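Kirau Two-Arm Tabletop Build: Frequently Asked Questions

Maintained by Algirdas Kairys for members of the Dukumcombe shared workshop and anyone building from our files.
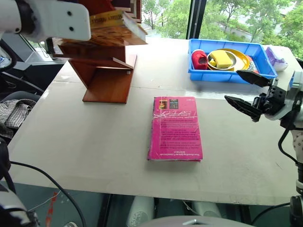

Most questions we receive concern the book-shelving task, the arms, and the wiring. Build files and the parts list are on the project page. Read the parts list first; several of the questions below came from people who had not.

What does the build do?

It is a pair of arms with two-finger grippers working over a shared table. The current task is picking up a paperback that is lying flat and putting it on a small slanted shelf. Earlier tasks were sorting cutlery and moving cups between trays. Both are still in the repository but are no longer maintained.

Why books?

A paperback lying flat offers very little for a gripper to close on. It bends, the cover slides against the pages, and the spine side behaves differently from the open side. Rigid boxes of the same size were solved in the first month and told us nothing further about grip control.

How does the gripper get under a flat book?

It doesn't. One arm presses lightly on the cover and drags the book until a short length overhangs the table edge. The other arm takes the overhang from the side. The drag distance is set in the task file as overhang_mm; the default is 40. Heavy hardbacks need more, and above 500 g we do not attempt them.

Can I use new books?

Yes, but worn ones are a better test. A frayed or curled edge catches the lower finger early and the grasp closes on a few pages instead of the whole block. If your success rate is measured only on crisp copies, expect it to drop.

Does the shelf have to be slanted?

For this task file, yes. The slant lets gravity seat the book after release, so the placement tolerance is looser than on an upright shelf. Gervasio Ulloa has a branch for upright shelving. It needs a second push after release and is slower.

Do I have to clear the table before a run?

No. We leave household items at the back on purpose so that the vision code has something to reject. Keep the drag path and the front edge clear. Bins should have low sides, or the elbow clearance check will refuse the plan and log CLR-4.

What table do you recommend?

Any flat, matte surface that does not rock. Gloss tops produce reflections that the edge detector reads as book corners. If your table is made of two panels, check the joint with a straightedge. A step of 1 mm is enough to stop a dragged cover, and the arm will keep pulling until the force limit trips.

The detector works in the morning and fails in the afternoon. Why?

Windows. Exposure is locked at startup, so a change in daylight moves everything off the calibrated range. Either restart the camera node when the light changes or fit a blind. Automatic exposure was tried and made the color thresholds useless. Adanech Beyene is testing a version that relocks between cycles.

How should I route the cables?

Leave a service loop at each arm, long enough for full travel of the base joint plus a hand's width. Tie the cable to the fixed part of the arm and never to the moving link. Nothing should cross the drag path. We lost 11 connectors in the first season, all of them at the wrist, all from loops that were too short.

Which power supply?

We use a Briteck bench unit, one per arm. A single supply for both arms will run them at idle but sags when both accelerate together. The symptom is a joint dropping off the bus with no fault code.

What are the gripper fingers made of?

Printed, in black, with a thin rubber face glued on. Print them on their side so the layers run along the finger. Fingers printed upright split at the root. Replace the rubber after 100 cycles or when it turns shiny.

How long is a cycle?

Up to 90 seconds with default speeds, most of it in the drag. Raising drag_speed is possible but the cover starts to lift off the first page.

Is there an emergency stop?

Yes, and it is required for use at Dukumcombe. It must cut motor power directly, ahead of any software. Arms without brakes will fall when power is cut, so keep hands out from under them.

Can I run it with one arm?

Not with this task file. Bautista Fuentealba's single-arm variant uses a fixed wedge in place of the pressing arm. Ask him for the drawing.

Where do I report a fault?

Use the issue tracker, and attach the log and the task file. Reports without a log are closed.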